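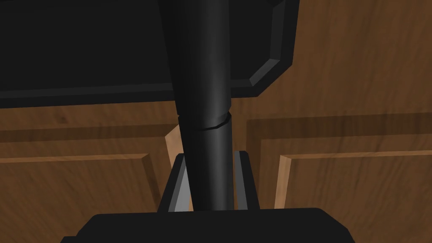
Zolto relance sa cuisine sur abonnement, et on reste dubitatif

Zolto remet ça. Après l'échec discret de sa première formule en avril, l'enseigne propose de louer l'équipement complet d'une cuisine pour 70 euros par mois, livraison comprise. Le communiqué parle de « liberté ». Le contrat, lui, parle d'un engagement de 3 ans et de 300 euros de frais de restitution.

Trido avait tenté la même chose avec des canapés, sans jamais publier le nombre de clients restés après la première année. Zolto ne le fait pas davantage - on a demandé, on attend. L'offre couvre pour l'instant 110 communes, et les meubles viennent tous de chez Seixas, dont le catalogue se trouve aussi à l'achat. Avant de signer, sortez la calculatrice et lisez la page sur l'usure « anormale ».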